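Home News Meetings Minutes Contact

Cokstead Residents' Association
Minutes of the February general meeting

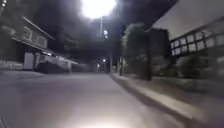

Street lighting after dark, see item 3.

Present: Margit Dudás (chair), Edit Bodnár (minutes), Levente Szűcs, Capucine Marty, and residents as signed in.
Apologies: Jolán Fodor.

The meeting opened at 7:05 p.m.

1. Minutes of the last meeting
Approved with one correction. Under "Drains," the street named should be Orbán Street, and the word "north" should be removed.

2. Matters arising
The blocked drain on Orbán Street has been cleared. The school has still not replied about the side gate. Edit will write again.

3. Street lighting
Levente reported on the resident survey. Forms went to 129 households and 67 came back. Most complaints were about uneven light: strong glare close to a lamp, then long dark stretches of sidewalk. Several people on Widley Road asked for shields on the lamps facing bedroom windows. Two wanted no change at all.

Capucine asked whether the lamps could be dimmed after midnight. Levente said the town has a form for this but it has to cover a whole street. A resident from the lower end of Widley Road said she would not support dimming until the hedge by the bus stop is cut back. It was agreed to ask for the shields first and leave dimming to a later meeting.

Action: Levente to send the survey results to the town lighting office and ask for a site visit.

4. Parking on Prinia Lane
Delivery vans are still stopping on the corner in the mornings. Margit has spoken to the bakery, which will ask its suppliers to use the rear yard. A request for a painted line was discussed. No vote was taken — those living on the corner were not at the meeting and should be asked.

Action: Margit to call at the corner houses.

5. Money
The balance stands at $674. The hall rent is paid through spring. Capucine proposed buying a second notice board for the Widley Road end and will get prices. Seconded by Levente, carried.

6. Spring cleanup
Jolán sent a note offering her trailer again. Gloves and bags are in the hall cupboard. The date will be set once the town confirms when it can collect.

7. Any other business
A bicycle has been chained to the hall railings since before the holidays. A tag will be put on it. A resident asked for the minutes to be posted sooner — Edit will aim for within 2 weeks.

The meeting closed at 8:40 p.m.

Recent items
Hall booking rates
Hedge trimming: who to call
Prinia Lane water main work
January minutes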